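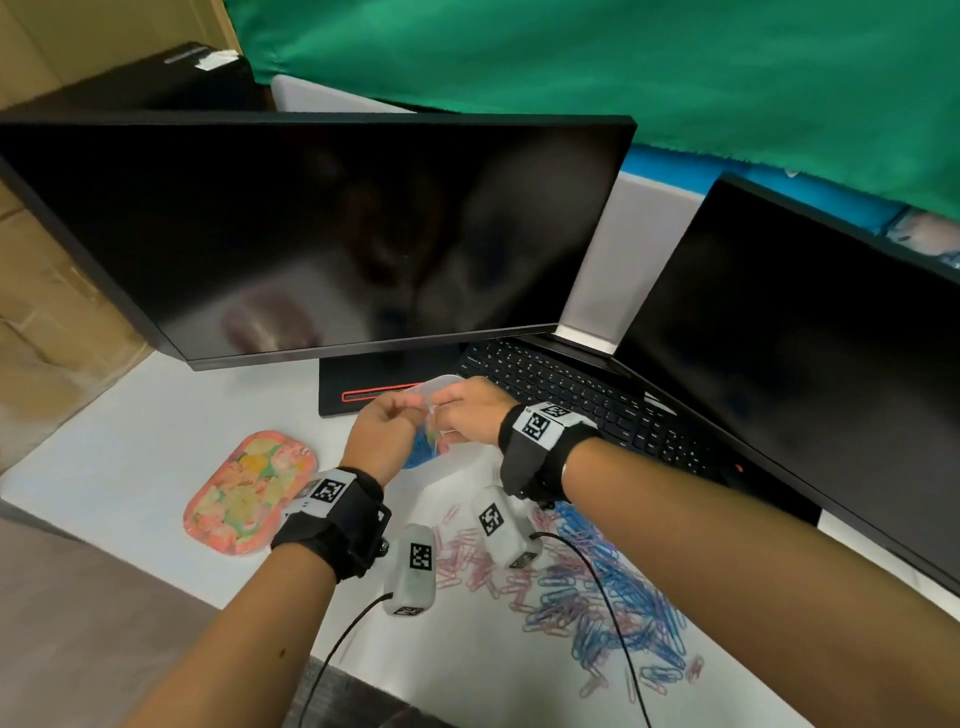 Reading time: 3 minutes

Keddale launches the Desk Reset, a fixed-price tidy for tired offices

Mustley, 19/12/2023

I'm Rosalie Hollenstein, and I started Keddale with a label maker and a trunk full of empty tubs. Today I get to tell you about the thing we've been working on since the spring: the Desk Reset, which opens for bookings this morning all over Mustley and out as far as Lovden!

So what is it? We come to your office, we go desk by desk, and every small thing lying around gets a home. Rubber bands, paper clips, push pins, those little binder clips that end up behind the keyboard (you know the ones). We sort them into small clear containers with lids, one kind of thing to each, so you can see what you've got without opening anything. Then we wipe down the desk, straighten up the keyboard and screens, and leave you with room to put your elbows.

I love a clear tub. I've tried drawer dividers, cookie tins, mugs, and a very pretty set of ceramic bowls that I still feel bad about, and I keep coming back to see-through plastic. If the blue rubber bands are running low, you can tell from your chair. If someone has dropped a stapler refill in with them, you can tell that too.

We tried the whole thing out in November at Wyss, the bookkeeping firm on the second floor over the old bank. They have 17 desks, most of them with two monitors apiece, and if you've ever worked at a two-monitor desk you know how much stuff slides in underneath and between. We filled over 200 tubs in five days. The rubber bands alone took up most of a morning, and I had a lovely time.

Aldo Sorrentino, the office manager at Wyss, was kind enough to send me a few words for this announcement:

"I thought we were a pretty neat office, and then Rosalie asked me where we keep the rubber bands and I pointed at four different places. Now I order supplies once a month and I know what I'm ordering. My own desk is the best it's looked in years. I'd like it on record that I still can't find my good scissors."

(We're looking, Aldo.)

A Desk Reset for a small office is $800. That covers up to 5 desks, all the tubs and lids, labels if you want them, and a return visit a month later to see what's stuck and what hasn't. Bigger offices get a quote after a walk-through, and the walk-through is free. We don't throw anything out without asking, we don't open mail or locked drawers, and we keep our hands off your files. If you need your computers left running while we work, just tell us and we'll go around them. Screens off does make the dusting easier, though!

You can keep working while we're there, or go get lunch. Most people at Wyss hung around and chatted, and a couple of them joined in with the sorting.

Bookings are open now for January and February. Call the Keddale office in Mustley or stop by the shop, where we have a sample desk set up and plenty of tubs to poke at. Reporters who'd like to come along on a Desk Reset are very welcome, just ask for Rosalie.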